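Charbonneau Issues Revised Setup and Care Procedure for Renix Tabletop Cell

Wrist camera checks, finger inspection and cable routing brought under one procedure at Dranddale site

DRANDDALE, July 5, 2024 – Charbonneau today announced the release of a revised setup and care procedure for the Renix tabletop handling cell at its Dranddale workshop. The procedure replaces the separate notes previously kept for the arm, the hand and the wrist camera, and applies to all work carried out on the cell from the date of this release.

The Renix cell is used to develop and test the handling of light household objects on an open table. It consists of a single arm, a jointed hand, a wide-angle camera carried at the wrist, and a fixed table. The cell was moved to Dranddale from the company's Nostthorpe office last November, and the revised procedure draws on the records kept by technical staff during that period.

A review of those records found that most lost working time was linked to small changes in the condition of the cell and only rarely to a failed part. A camera that had turned slightly in its mount, a cable pulled tight at one end of the arm's travel, or a worn finger surface could each lead to a missed grasp. Under the earlier notes, these conditions were checked by different people at different times, and the results were not kept together.

Daily setup

Under the new procedure, the cell is prepared in a fixed order at the start of each working day. The table is wiped with a dry cloth and its leveling feet are checked. The arm is then brought to its rest position at reduced speed, with one member of staff at the stop control throughout. Each finger joint is opened and closed through its full range before any object is placed on the table.

The wrist camera is checked next. Its lens is cleaned with a lint-free cloth, the mount screws are tested by hand, and a view is recorded from a set position above the table. Staff compare this view with the reference view stored at the last full calibration. The whole tabletop must be visible, and the fingers must appear in the same place along the lower edge as they do in the reference. If they do not, the mount is to be reset and the camera recalibrated before work continues.

Lighting is recorded at the same time. The cell's table has a pale surface, and strong overhead light can wash out detail near the middle. The procedure directs staff to adjust the lamps first and to change the camera exposure only when lamp adjustment has not given a usable view.

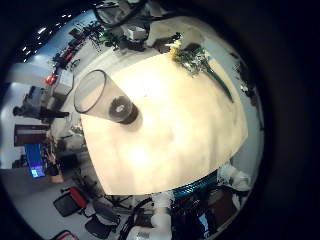 Test objects are to be placed by hand while the arm is at rest. The procedure calls for objects that differ in stiffness and outline, and includes clear items, which are harder for the camera to separate from the table beneath them. Staff are asked to vary the placement of each object between trials and to enter any object that has become bent, cracked or soiled in the cell log.

Routine care

The finger surfaces are inspected after every 2000 grasps or at the end of the working week, whichever comes first. Any surface that has lifted, split or become smooth is replaced, and the finger is tested at low force before it returns to use. Joint covers are removed for cleaning once a month. Solvents are not permitted on the hand.

Cables at the wrist receive particular attention in the new document. They must have enough slack to allow full rotation of the wrist without rubbing against the hand or entering the camera's view of the work area. Ties are to be snug but not tight, and no tie may be placed directly over a connector. After any cable is moved, the arm is to be run slowly through its complete range with no object in the hand.

A full calibration is required every 4 weeks. It is also required after a collision, after removal of the hand or camera, and after any movement of the table. Results are saved with the reference view, so that a later fault can be traced to the last known good condition of the cell.

Repair and return to service

The procedure sets out 39 individual checks, each with a stated limit and a space for the result. When a check falls outside its limit, the cell is taken out of service and power to the arm is isolated before any cover is opened. Temporary repairs with tape or improvised fasteners are no longer accepted on the hand or wrist.

Following a repair, the cell must complete 5 consecutive test grasps on each object in the current test set. A failed grasp at this stage returns the cell to the repair list. The person who carried out the repair may not sign the return to service alone, and a second trained member of staff must confirm the result.

Spare finger surfaces, joint covers and wrist cables will be held at Dranddale. Larger assemblies will continue to be stored at Nostthorpe and supplied on request. Both sites will use the same part labels and the same version of the cell log.

Training and availability

All staff who work on the Renix cell are required to complete a practical session on the revised procedure before making adjustments to the arm, hand or camera. Staff trained under the earlier notes may continue to operate the cell under supervision until their session has been completed.

Project partners with access to the cell will receive the procedure through their usual Charbonneau contact. Partners planning work at Dranddale are asked to allow time for the daily setup in their schedules and to send details of any new test objects in advance. Comments on the procedure may be submitted in writing and will be considered at the next scheduled revision.

About Charbonneau

Charbonneau develops and maintains robotic handling cells for research and light assembly. The company operates an office in Nostthorpe and a workshop in Dranddale, where the Renix cell is based.

Media inquiries: Charbonneau Communications Office, Nostthorpe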